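13 February 2020
Today I went to the open day at Benix, in their hall at Nurkport.

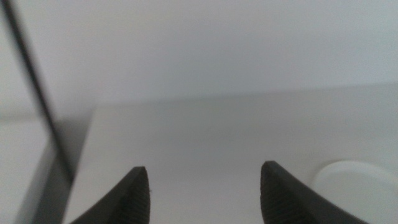
How does the gripper know how hard it must press? Poul Hedegaard, who led our group, told me that it measures the current in its motor and stops when the value goes over a limit.

I wrote this down at once, for my own notes from January said something different.

They want to make 1,000 cycles in one day. In January they reached 500, and he was not shy to say it. I liked that. We were allowed to try the hand control also, two persons at a time. I was slow and my shoulders became stiff — the young woman before me was much better.

Coffee was in the corridor. I must send Poul my question about the Bruma arm before I forget it. Bus home at 2.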